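So I finally went back to the Sunday-style roast potatoes, the ones I gave up on last March after that gray, gluey batch. I'd been buying whatever was cheapest, and then the market in Graston had a 6 pound sack of Windum golds for next to nothing, so I hauled them home on the bus (my shoulder is still mad at me).

Big chunks, well salted water, 13 minutes at a boil. Then drain them, put the lid back on and shake the pot like you mean it! You want the edges all fuzzy. I used to skip that part and wonder why they came out smooth and sad.

The oil goes in the oven first, and then they get 70 minutes, turned twice. I threw in rosemary near the end this time and loved it. Garlic I'm still undecided on, mine keeps burning.

Next up is the same thing with parsnips, if the market has any left by the time I get there.
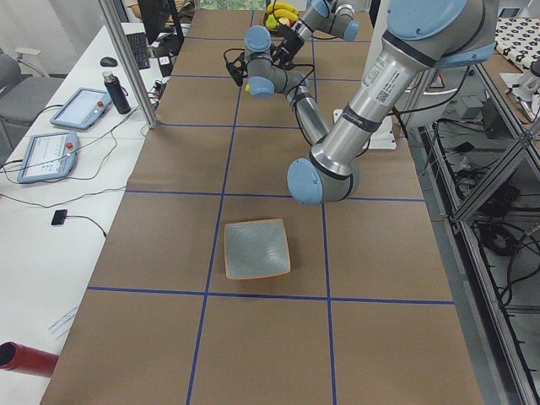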